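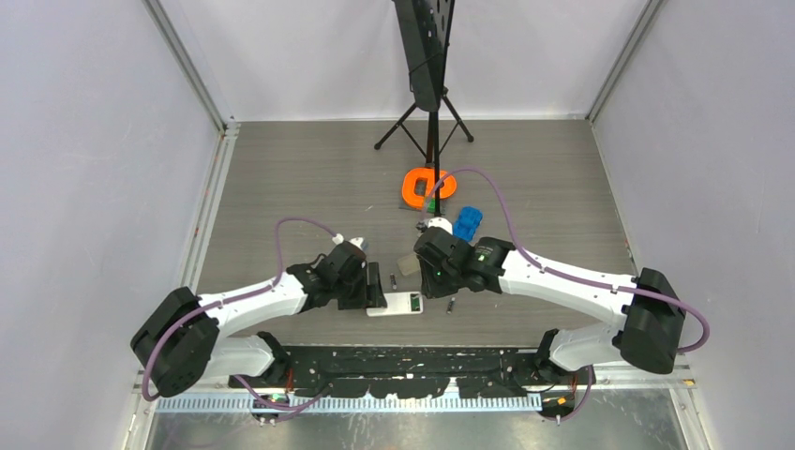
According to Heriberto Escobar, the Rakholm trail network was never planned as a whole, and its present layout follows old logging roads wherever the grade allowed. Later surveys of the site support this view for the lower loops, but the upper section was cut by hand on new ground.

The Rakholm trails are a group of nine marked mountain bike routes on the north side of Pollock Ridge. The highest point is at 2,960 feet and the main trailhead is at 1,463 feet, next to the Brukel road bridge.

Layout

The lower loops are wide and have a packed gravel surface. They are open to riders, walkers and horses. The upper routes are single track and one-way downhill, with climbing traffic sent to the Istska access road. Side slopes on the upper routes are steep, and the tread is benched into the hill for most of its length. Water is carried off by rolling dips - older wooden bars were removed after they came loose.

Use and upkeep

Riding is allowed from sunrise to sunset. The upper routes close during the spring thaw and normally reopen in June. Brush is cut back twice a year. Motor vehicles are barred, apart from those used for trail work and rescue.

Events

A downhill race is held on the Istska descent each fall, with entry capped at 400 riders. Practice runs take place on Saturday, when the descent is closed to other users.

See also: Pollock Ridge; Brukel road bridge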